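Notes from the Pistley open day

The Pistley works opens its doors once a year in February, and this was the first time I managed to get a place. I went mostly for the kitchen and dishwashing side, as I do the buying for a small lunchroom and we are due to replace most of our trays, racks and bins. What follows is in the order I walked it.

Pistley is on the Trostemel road, past the second roundabout. Parking is behind the building and was full by 9:30, so I ended up on the verge with a dozen other cars. Sign-in was quick. You get a sticker, a paper map and a pair of foam earplugs, and you are told which areas are closed. The molding hall was closed in the morning and open after lunch.

## The molding hall and stores

I did the stores first. These are plain steel racks, 44 bays, holding finished trays, bins and lidded containers on pallets. Each pallet has a card with the mold number and the color. Most of what they make is black, gray or clear. The guide told us that colored stock is only run twice a year, so if you want red bins you should order well ahead. I wrote that down, as our last order of colored bins from another supplier took eleven weeks.

The molding hall was louder than I expected and warm enough that most people took their coats off. Three machines were running. One was making cutlery trays, and a person at the end trimmed each one with a short knife and stacked it. The floor was very clean. There is a Dustex extraction line over the grinding corner, where rejected parts are chopped up to go back in, and you could stand right beside it without getting grit on your sleeves.

I asked about wall thickness on the larger bins. Ours crack at the corners after a couple of years. The answer was that the corners are the thinnest part on most bins of that type, and that stacking them full is what usually does it. We do stack them full.

## The clearing-up room

Behind the canteen is a room set up for table clearing and dish return. It was the part of the day I had come for and I spent most of an hour there.
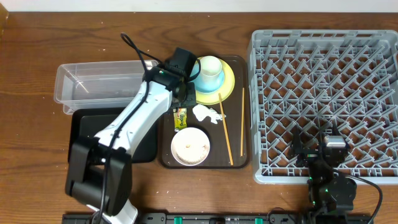 Sorting at the table is the weak point in our lunchroom. People bring back a tray with everything on it, and whoever is at the hatch has to pull it apart with a line forming. What I wanted to see was how much space a proper sorting spot takes, and it is less than I had assumed. The clear container and the black bin sit one below the other on the left, the brown serving tray of tableware and scraps is right beside the bin, and the large gray dish rack is on the same table. With the bin touching the tray, scraps have almost no distance to travel. At home base we have the bin on the floor at the far end of the counter, and the walk back and forth accounts for a lot of the mess.

I also liked the choice of a clear container. Our small boxes are all solid blue, and things get left in the bottom of them and turn up days later. A see-through one would cost a little more - the Pistley price list has it at the upper end for that size - but we would only need six.

The dark tray is harder to judge. Dark trays hide stains, and I can see why canteens like them. They also make it easy to miss a dark sauce smear when you are wiping down. We have light gray ones now and I think we will stay with those.

On racks, I had questions about size. We use a small one and it fills up before the first rush is over. A large rack takes up a good part of the counter, and I will need to measure ours before ordering. The depth worries me more than the width, as we have a tap that swings out over that side.

## Verschueren stand

Verschueren had a stand in the corridor with racks, drainers and replacement feet. They sell parts separately, so a rack with one lost foot can be fixed for very little. I picked up a bag of feet and a leaflet. Their largest rack is rated for 76 plates, which is more than our lunchroom owns. The coated version had a smoother finish than the one we have. I was told not to use a wire brush on it.

They were also showing a folding drainer. It folds flat, but the hinge felt loose to me and I would not put a full load of mugs on it.

## Lunch and practical notes

Lunch was soup and a roll in the canteen, with packets of chips and fruit on the side. The return hatch there had a single shelf and one bin, and by 12:45 it was backed up to the door. A second shelf would have helped.

The figure given at the welcome talk was 113 visitors booked, and it felt like all of them came. Go early if you want to ask questions in the stores, where the aisles are narrow and the groups get bunched up. The afternoon was easier.

A few other things for anyone going next time:

- Wear flat shoes with a closed toe. Two people in sandals were kept out of the molding hall.
- The price list is only given out on paper, at the sign-in desk, and they ran low.
- Seconds are sold from a table near the exit after 3:00. I bought four cutlery trays with small scuffs.
- Orders placed on the day get free delivery as far as Trostemel.

I did not place an order on the day. I have the list, and I plan to ask for six clear containers, two black bins with the thicker rim, and one large rack if the counter turns out to be deep enough. The bins would go up beside the tray spot, on the counter, and the one on the floor can move to the back for cardboard.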